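A Morning with the Robots at Tindach

If you picture a robot as something that stomps about and shoots lasers out of its elbows, an open day at Tindach may come as a bit of a blow. The robots there don't stomp. They have one arm each, and on the morning we went they were mostly tidying.

Tindach is a workshop in Clolleton where people teach robot arms to do household jobs. Once a year, in November, it opens its doors to kids, parents and anyone else who turns up before the biscuits run out. Up to 300 visitors come through. That is a lot of people to watch something pick up a book.

First, meet Ima

Ima is the name of the arm we watched longest. It has joints, a bit like your shoulder, elbow and wrist, except that Ima's can bend in ways that would have you in hospital. At the end is a gripper with 2 fingers. You have more than that, so you are already ahead.

Ima also has a small camera near its wrist. Imagine having an eye on the back of your hand. You would get a terrific view of whatever you were reaching for, and a terrible view of everything else. When the arm moves quickly, the view goes smeary, just as it does when you wave a phone around while filming.

Why books are hard

You have probably picked up hundreds of books without a round of applause. For a robot, a book is a rotten thing to be handed. It bends. It slides. It falls open at a page you didn't ask for. A block of wood stays the same shape all day, but a book changes its mind.

Ima's black fingers have to come in close beside the edges of the pages, and they have to do it gently. Too hard and the paper crumples. Too soft and the book drops on the floor, which makes a very loud noise in a quiet room.
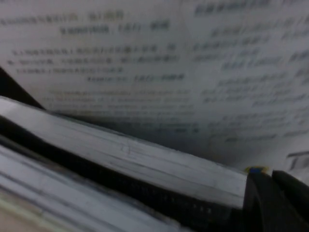 Can Ima read?

No. The book had Chinese writing in it, and Ima didn't learn a word. To Ima, a page is something pale and floppy with dark marks on it. Some other computer programs can read, but this arm's job is holding things and moving them, and it sticks to its job. (Some of us could take a lesson from that at washing-up time.)

How does it learn?

By practising, I'm afraid, the same as piano. A person guides the arm through a job, then does it again, then again, until everyone would like a sandwich. The computer keeps a record of each go. The book job had been practised 419 times before we got there, and the people running it still held their breath.

Between jobs the arm swings to a new spot, and its camera gets a streaky tour of the room: pale green tiles going past, something big and white, a flash of orange and yellow. The computer has to sort out which bits matter. A wall matters only if you are about to bump into it.

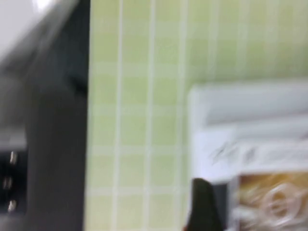
Grímsdóttir wrote to us after reading this far and wanted to add something: I was at the open day too, and you've left out the waiting! My daughter asked why the robot kept stopping, and she was told it was working out where to put its fingers. She now says the same thing when I ask her to clean her room. Could you please tell your readers that it only works for robots?

Consider them told.

Things to try at home

Put a thick sock over each hand, so that you have only a thumb and a lump. Now pick up a paperback from a table, open it and turn over 3 pages, one at a time. Next, close one eye and do it again. Ask somebody to count your mistakes, if you have a brother or sister who would enjoy that.

If you get cross and throw the sock, have a rest and start over. Ima never gets cross, but then Ima never gets a biscuit either.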